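About the Illar Robotics Club

We are the after-school robotics club at Illar. Students in grades 8 through 12, all levels. Most members had never held a screwdriver on purpose before they joined, so please don't let that stop you.

How it started

One teacher, one closet, a box of motors out of a dead printer. That was a November meeting and five kids showed up. The club now has 17 members, and we outgrew the closet pretty fast. We meet in Room 13 next to the art wing, after last bell until the late bus. Snacks allowed at the back tables only!! (there is a history)

What we do

Two tracks. You pick one in the fall and can switch at winter break, no hard feelings.

Build track — frames, wiring, 3D printed parts, fixing what broke last week. Lots of fixing.

Code track — getting arms to move where you want them to, and stop when you want them to. Starts with dragging blocks on a screen, moves on to Python once you're bored of the blocks. Some people get bored in a week, some take all year, both fine.

Everyone does the safety hour first. Hair tied back, no loose sleeves, know where the power switch is before you turn anything on. You sign the sheet, we sign the sheet, then you get your bench time.

The Buria Challenge

Our big thing every year. Buria is a regional contest for school teams, tabletop robots only, and the task is always some kind of sorting or tidying up. Teams get a fixed work area, a set of everyday objects and a time limit. You lose points for dropping stuff and for touching the robot once the clock is going. Last year we came in 5th, which we are still talking about. The gripper code was good, our battery plan was not.

This year's team is called Khattak, after the street the school is on. Two arms this time instead of one, so alot more to keep track of. The arms have to stay out of each other's way, share the middle of the table, and not fight over the same object. Half the team works on picking up, half on where things go after. They trade notes on the whiteboard and sometimes the notes are even readable.

Soft packages are the hard part. A block is easy, it stays the shape it is. A chip bag or candy wrapper folds up and slides and never sits the same way twice. So practice is mostly wrappers right now.

Who pays for it

The school covers the room and the late bus. Enov, a machine shop across town, gives us $500 a year plus scrap aluminum, and lets the build track come visit thier floor in the spring. Club dues are zero. If you need safety glasses we have extras in the blue bin.

Join or visit

Come by any practice, sit in, ask stuff. Parents too. Forms are at the front office or from any member, and they need a parent signature before you can use the tools. New members can start any time up to spring break, after that it's contest crunch and we can't really train anybody.

At the bench: two arms, a basket, and wrappers to deal with

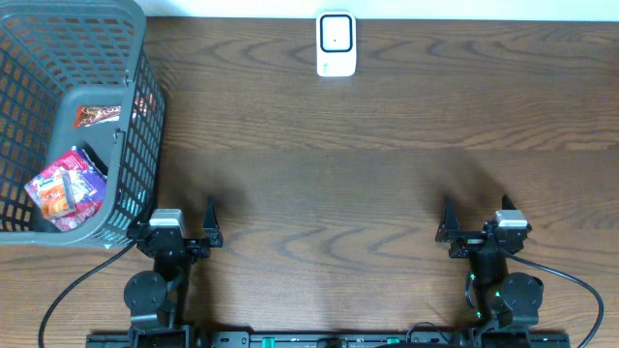
Contact

Leave a note in the robotics mailbox at the Illar front office, or stop by Room 13. We check the mailbox most days. Page last updated 2021-04-08.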